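Nikeck - Call for Participants
Good practice for hand-held gripper work: two-handed tabletop tasks

Nikeck is looking for people to take part in a study at its Skindthorpe site. The study will feed into a set of written rules for people who demonstrate small household tasks with hand-held grippers. You do not need a background in robotics.
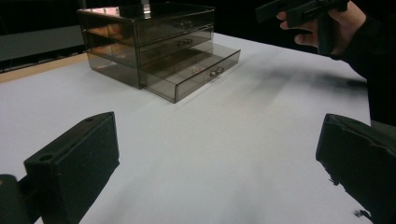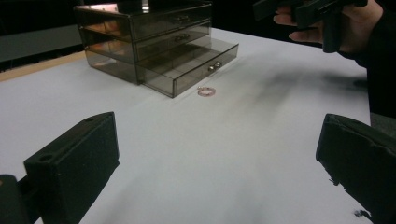
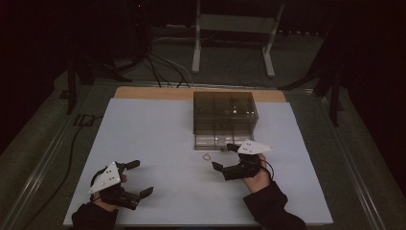

Drawer task with hand-held grippers. The ring is on the table in the second and third views.

What the study is for

People who record demonstrations for robots tend to learn the work from whoever sits next to them. One site resets the table after every attempt, another only when something falls. One site keeps a slow attempt, another throws it out. When the recordings are put together later, these differences are hard to find and harder to fix. Nikeck and its partner Didenko have written a draft code of practice, called Brovora, and we want to see how it holds up when people outside our own staff follow it.

The draft covers how the table is set before an attempt, how the grippers are held and put down, when to stop, what counts as a failed attempt, and what must be written in the log. It also sets limits on working time and breaks.

What you will do

You will come in for 2 sessions. In the first you read the draft, practice with the grippers and work through short tasks such as opening and closing a drawer or picking up a small object. In the second you repeat the tasks and then go over the draft with a member of the team, marking any rule that was unclear or that you could not follow. We are as interested in the rules you skipped as in the ones you kept.

Sessions include regular breaks. You may stop at any point and will still be paid for the session.

Who can take part

- Adults with normal use of both hands and wrists
- Able to read instructions in English and fill in a short written log
- Able to work at a table with the arms held forward for short periods
- No current wrist, shoulder or neck injury

Left-handed people are welcome, and we would like to hear from more of them. If you have done paid work recording demonstrations in the past, please say so when you apply. It does not rule you out, but we place people with experience in a separate group.

On the day

Wear plain dark long sleeves that fit close at the wrist. Take off rings, watches and bracelets before you pick up the grippers. Phones stay in the lockers.

Recording and privacy

The cameras record the table, your hands and your forearms, and may take in part of the room. Sound is not kept. Your name is stored apart from the recordings. You can ask for your recordings to be deleted until the end of June - after that they will have been combined with those of other participants and cannot be taken out.

Payment

You will be paid 100 dollars for each session, at the end of that session.

How to apply

Write to Kibet Mrema, study coordinator, at the Nikeck office in Skindthorpe and quote reference 2118. Give your name, a phone number, which hand you write with, and the times of day that suit you. Please do not send a resume. Applications are open from 3 March 2025 and places are filled in the order we receive them.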